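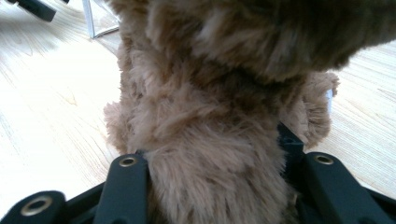

怎样把 Travero 上的帖子和照片完整导出到自己的电脑

作者：Nia Mostyn

打印本页 | 用电子邮件发送

本文说明怎样从 Travero 申请个人数据副本，下载之后怎样检查、解压、修正照片日期、去掉重复文件，最后存成一份离线也能翻阅和搜索的存档。操作在网页版上进行。手机应用里也有导出入口，但选项比网页版少，不能选择原始画质，所以下文不讲手机应用。

我自己的账号用了很多年，另外还管着 Climinstead 步行小组的公共页面，两个账号都按这套步骤导出过。个人账号和公共页面的入口不一样，差别写在第二步里。

需要准备的东西

一台电脑，Windows、macOS 或 Linux 都可以。
足够的硬盘空间。我的个人账号解压以后占 70 GB，压缩包和解压后的文件会同时存在一段时间，所以空闲空间最好是预计大小的两倍以上。
一块外接硬盘，格式化为 exFAT 或者你的系统自带的格式。不要用 FAT32，单个大视频会写不进去。
Skitgate，用来浏览存档的桌面程序，免费版够用。
Gu，查找重复文件的命令行小工具。不习惯命令行的话可以跳过第七步，存档照样能用，只是多占些地方。
能收到邮件的注册邮箱。下载链接只发到注册邮箱，不会出现在站内消息里。

最后一项请先确认。打开“设置”，进入“账号”，看“联系邮箱”一栏。很多人注册时用的是学校或旧公司的邮箱，现在已经登不进去了。如果是这种情况，先换邮箱，再申请导出。换邮箱之后要等新邮箱显示“已验证”，没有验证的邮箱收不到链接。

第一步：整理账号设置

申请之前先做几处检查，做完再申请，免得重来。

1. 查看归档帖子。点头像，选“我的内容”，再选“已归档”。归档的帖子默认不在导出范围内。你可以把它们恢复到主页，也可以在第二步里勾选“包含已归档内容”。恢复到主页会让关注者重新看到这些帖子，所以我用的是后一种办法。

2. 查看回收站。删除的帖子在回收站里保留一段时间，导出时一律不包含。想留的先还原。

3. 查看共同相册。别人创建、你只是参与者的相册，导出时只会给你自己上传的那部分。如果想要整本相册，需要请创建者自己导出，或者请对方在相册设置里打开“允许成员下载”，然后你单独下载。

4. 查看草稿。草稿保存在设备本地，服务器上没有，导出文件里也没有。手机里有重要草稿的话，把文字复制出来另外保存。

5. 关闭自动删除。进入“设置”中的“隐私”，找到“自动清理旧动态”。如果是打开的，先关掉。生成导出文件需要时间，在这期间自动清理照常运行，被清理掉的内容不一定会进入导出包。

第二步：提交导出申请

个人账号：

1. 在电脑浏览器里登录 Travero。
2. 点右上角头像，选“设置”。
3. 在左侧列表中选“你的数据”。
4. 点“申请副本”。系统会再要一次密码，开了两步验证的还要输入验证码。
5. 在内容列表里勾选需要的类别。

类别比较多，下面是我的选择，供参考。

帖子与评论：选。评论只包括你写的，别人写在你帖子下面的评论在“互动”这一类里。
照片与视频：选。
消息：选。消息里的图片和文件要再勾一次“包含附件”，这个小方框在展开箭头下面，容易漏掉。
互动：选。想保留别人留言的人一定要选这一项。
关注与联系人：选。文件很小。
位置记录：看个人需要。
广告与推荐资料：我没有选。
登录记录：平时不需要。如果怀疑账号被人用过，可以选上，里面有登录时间和设备名称。

6. 日期范围选“全部”。默认值是“最近一年”，不改的话只会得到一年的内容。
7. 格式选“JSON”。页面上还有“HTML”可以选。HTML 双击就能看，但 Skitgate 读不了，照片的拍摄时间也不写在里面。如果你两种都想要，可以先申请 JSON，下载完成后再申请一次 HTML，系统不允许同时有两个申请在排队。
8. 媒体质量选“原始”。默认是“标准”。标准画质的照片是压缩过的，长边会被缩小。
9. 分卷大小选 2 GB。可选的最大值要大得多，但网络中断时整个分卷要重新下载，分卷小一些损失也小。
10. 勾选“包含已归档内容”。
11. 点“提交”，页面顶部会出现“正在准备”的提示。

公共页面：

公共页面的导出入口不在“设置”里。先切换到页面身份，点“管理页面”，再点“页面信息”，拉到最下面，有一行小字“下载页面资料”。只有身份是“所有者”的人能看到这一行，“编辑”看不到。后面的选项和个人账号相同，唯一的区别是没有“消息”这一类。页面收到的私信要在收件箱里单独导出，按月份一段一段来，比较费时间。

提交以后可以关掉浏览器，也可以正常使用账号。在此期间新发的内容不会进入这一次的副本。

第三步：等待邮件并下载

等待时间和内容多少有关。我的步行小组页面是吃晚饭前提交的，当天晚上就收到了邮件；个人账号星期四提交，过了一个周末才好。

邮件标题是“你的 Travero 副本已准备好”。请从收件箱核对发件地址，更稳妥的做法是不点邮件里的链接，自己登录网站，进入“你的数据”，在“可下载的副本”里下载。冒充这类通知的钓鱼邮件很常见，按后一种办法操作就不用去分辨真假。

下载链接的有效期是 7 天，过期后文件被删除，需要重新申请。所以不要在出门旅行之前提交。

下载时注意下面这些事：

一次下载一到两个分卷，同时点开太多会被服务器暂停。
文件名保持原样，不要改。解压和合并都靠文件名里的编号。
全部分卷放进同一个文件夹。我用的文件夹叫 travero-原始，放在硬盘根目录下面，路径短一点，Windows 解压时就不会出现路径过长的错误。
让电脑保持唤醒。笔记本合上盖子会中断下载。
下载失败的分卷先删掉残留文件，再重新下载。浏览器有时会给新文件加上“(1)”，这样的文件名解压时认不出来，需要手动改回去。

第四步：核对分卷是否完整

副本里有一个很小的文本文件，名字是 manifest.txt，在下载列表的最末尾，要单独点一次才会下载。它列出了每个分卷的文件名、字节数和校验值。

最简单的核对办法是比较字节数。在 Windows 上右键点文件，选“属性”，看“大小”后面括号里的数字，不要看“占用空间”。在 macOS 上选中文件按 Command 加 I。字节数和 manifest.txt 里不一致的分卷要重新下载。

要求更严格的话可以比较校验值。Windows 打开 PowerShell，进入存放分卷的文件夹，输入：

Get-FileHash *.zip -Algorithm SHA256

macOS 打开终端，输入：

shasum -a 256 *.zip

Linux 输入：

sha256sum *.zip

显示的每一行都应当能在 manifest.txt 里找到对应的值。字母大小写不影响结果。

核对完毕后，把整个 travero-原始 文件夹复制一份到外接硬盘。后面的步骤都在电脑上的那一份里做，外接硬盘上的这一份不要动。如果后面改坏了，可以从这里重新开始，不必再向网站申请。

第五步：解压与合并

所有分卷要解压到同一个目标文件夹。新建文件夹 travero-存档，选中全部分卷一起解压，目标指向这个文件夹。如果解压软件询问“是否合并文件夹”，选“是”；如果询问“是否覆盖同名文件”，先选“否”，然后看一下是哪一个文件。正常情况下只有各分卷里的 readme 会重名，覆盖不覆盖都没有关系。出现别的重名，多半是同一个分卷下载了两次。

macOS 自带的解压程序会给每个分卷各建一个文件夹，不会自动合并。可以在终端里用下面的命令：

for f in *.zip; do unzip -n "$f" -d ../travero-存档; done

参数 -n 的意思是遇到同名文件不覆盖。

解压完成后，travero-存档 里应当有这些文件夹：

posts：帖子文字，每年一个 JSON 文件。
media：照片和视频，按上传批次分成子文件夹，每个子文件夹最多放 4,000 个文件。
messages：消息，每个对话一个文件夹，附件在里面的 files 子文件夹中。
interactions：评论、点赞和别人的留言。
profile：个人资料、头像的历史版本、联系人。

media 里的子文件夹是按上传批次分的，和年份没有关系，也和你在网站上看到的相册没有关系。相册的归属写在 posts 里的 albums.json 中。先不要手动移动任何照片，移动之后 Skitgate 就找不到它们了。

用中文文件名上传过附件的人，在旧版 Windows 上解压可能会看到乱码。这是压缩包的文字编码和系统默认编码不同引起的。换一个能指定编码的解压软件，把编码设成 UTF-8，重新解压即可。

第六步：修正照片日期

导出的照片，文件修改日期都是生成副本的那一天，按日期排序时会全部挤在一起。手机直接上传的照片，有一部分在文件内部还留着拍摄时间，有一部分已经被网站去掉了。拍摄时间和上传时间都另外记在 JSON 文件里，需要写回照片。

Skitgate 可以做这件事。

1. 打开 Skitgate，点“新建存档库”，选择 travero-存档 文件夹。
2. 来源类型选“Travero JSON”。
3. 等待索引完成。窗口底部有进度条，文件多的话时间较长，期间可以最小化。
4. 菜单“工具”，选“写回日期”。
5. “优先使用”一栏选“拍摄时间”，“缺失时使用”一栏选“上传时间”。
6. 时区选你拍照时所在的时区。导出数据里的时间一律是世界标准时间，不改的话，深夜拍的照片可能落到前一天或者后一天。
7. 先点“试运行”。试运行只列出将要做的修改，不动文件。随便抽查一些你记得日期的照片，比如生日或者婚礼。
8. 没有问题再点“执行”。

经常出国的人会碰到时区不一致的情况。Skitgate 允许按日期段分别设置时区，在“时区”右边的“更多”按钮里。我只给一次较长的旅行单独设过，其余的没有管。

扫描的老照片需要另外处理。它们的“拍摄时间”其实是扫描时间，写回以后，祖父母年轻时的照片会排在去年七月。我的做法是在 Skitgate 里给这些照片加上标签“扫描”，然后在浏览时按标签筛选，不去改日期。

第七步：查找重复文件（可选）

同一张照片发过帖子，又放进相册，又发给过朋友，在导出文件里会出现在不同的地方。网站上它们是同一个文件，导出后就变成了好几份。

Gu 通过比较文件内容来找重复，和文件名无关。安装方法见它自己的说明页。在终端里进入 travero-存档，先输入：

gu scan media messages

它会在当前文件夹里生成 gu-report.txt，按组列出内容完全相同的文件。这一步不删除任何东西。

看过报告以后，再输入：

gu link gu-report.txt

link 的作用是每组只保留一份实际数据，其余位置换成硬链接。各个文件夹看起来和原来一样，Skitgate 也照常能找到文件，但占用的空间减少了。不要用 gu delete。它会真的删掉多余的文件，之后消息对话里的图片会显示为缺失。

注意两点。硬链接只在同一个磁盘分区里有效，复制到 exFAT 格式的外接硬盘时会还原成一份一份的普通文件，空间又变回原来那么大。另外，写回日期会改变文件内容，所以一定要先做第六步再做第七步，顺序反过来的话，链接在一起的文件会被一起改动。

经过压缩的副本和原图在 Gu 看来是不同的文件，不会列为重复。消息里收发的图片大多是压缩过的，因此报告里的组数可能比预想的少。

第八步：在 Skitgate 里检查存档

检查时不要只看总数。网站显示的帖子数包含转发，导出文件里转发单独存放，两个数字对不上是正常的。比较有效的办法是抽查：

找到你发的第一条帖子，看文字和图片是否都在。
找一条图片很多的帖子，看图片顺序是否正确。
找一条带视频的帖子，播放到结尾。
找一个聊得最久的对话，翻到最早的消息。
在搜索框里输入一个不常见的词，比如某个地名，看能不能搜到当年的帖子。中文搜索需要在“选项”里把“分词”设成“中文”，然后重建索引，否则只能搜到整句。
打开一条已归档的帖子，确认归档内容确实包括在内。

如果图片显示为灰色方块，右键点它，选“查看路径”，再到文件夹里找这个文件。文件不存在，说明有分卷没有解压；文件存在但打不开，说明分卷损坏，回到第四步核对。

第九步：保存与更新

整理好的 travero-存档 连同 Skitgate 的索引文件一起复制到外接硬盘。索引文件的扩展名是 .skidx，默认存放在“文档”文件夹里，和存档不在一处。漏掉它也能重新生成，但标签和时区设置都记在里面，会跟着丢失。

外接硬盘最好放在和电脑不同的地方。我把一块放在家里，另一块放在姐姐家，每次去她家时换过来。如果要上传到网盘，先加密，消息文件夹里有别人写给你的话和别人的联系方式。

以后更新不需要全部重来。再次申请时，日期范围选“自定义”，起始日期填上一次提交申请的前一天，多重叠一天没有坏处。下载后解压到一个新文件夹，在 Skitgate 里选“合并到现有存档库”，重复的帖子会按编号自动跳过。注意自定义范围只看发帖日期，你后来编辑过的旧帖子不会包括进来。

关于注销账号

有些人导出是为了注销。我的建议是两件事之间隔一段时间，等存档用过几次、确认没有缺漏之后再注销。注销前还要检查有没有别的网站是用 Travero 账号登录的。进入“设置”，选“已连接的应用”，逐个到那些网站上改成用邮箱和密码登录。账号注销以后再改，就要和各家客服一个一个联系。

管理公共页面的人要先把“所有者”转给别人。唯一的所有者注销账号，页面会一起关闭。

常见错误提示

“请求过于频繁”：上一次申请还没有结束，或者刚刚取消过。第二天再试。

“副本不可用”：超过了有效期。重新申请。

“部分内容无法处理”：通常是某个视频有问题。邮件里会附一个列表，写明是哪条帖子。到网站上打开那条帖子，用帖子菜单里的“下载视频”单独保存，放进 media 下面自己新建的 extra 文件夹。

“无法读取存档库”：Skitgate 的提示。选错了文件夹层级时会出现，要选 travero-存档 本身，不要选里面的 posts。

“磁盘空间不足”，但硬盘明明有空间：解压软件先把文件放在系统盘的临时文件夹里，是系统盘满了。在解压软件的设置里把临时文件夹改到别的盘。

读者留言

山脚下的灯
按步骤做完了，谢谢。日期范围默认一年这件事我之前就没注意，去年导出的那份少了一大半，一直没发现。

lao_k
请问消息里的语音能导出吗？我勾了附件，files 里只有图片。

Nia Mostyn 回复 lao_k
可以。语音在对话文件夹下面的 audio 里，和 files 并列。没有这个文件夹的话，看一下那个对话是不是开了“阅后清除”。

半糖
Mac 上那行 unzip 命令，解压出来的中文文件名还是乱码，后来换了图形界面的解压软件，手动选 UTF-8 才好。

周末修电脑
补充一点：公司电脑上装不了 Gu，第七步我跳过了，别的都没受影响。

青石
我们页面的所有者早就不用这个账号了，也联系不上，编辑身份看不到那行小字。有什么办法吗？

Nia Mostyn 回复 青石
只能在帮助中心提交“页面所有权”申请，要提供组织的证明材料。等待期间可以先把照片按相册一本一本下载下来，编辑身份有这个权限，画质是标准的。

打印本页 | 用电子邮件发送

联系作者 | 版权归 Nia Mostyn 所有，转载请先来信 | 返回顶部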